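Pistell Gripper Comparison Set: Data Card

Simulated wrist-camera views for comparing two-finger grippers on flat and thin desk items.

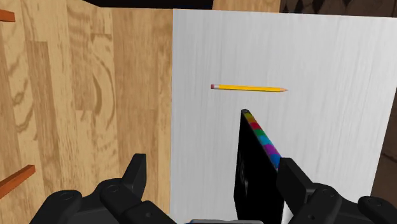

Contents

The set holds 2114 simulated episodes across 46 object layouts. Two gripper models, Clolholm and Marnari, were run under the same controller settings. Objects include pencils, paper sheets and flat items with striped edges.

Intended use

Comparison of grasp stability and off-center holds. The set is not suited to force estimation - contact forces were not recorded.

Known limits

Lighting is even in all episodes. Layouts 5 and 46 share a table texture.

Maintenance

Maintained by Said Helmy, Ezzat Laboratory. Last revised Apr 26, 2022.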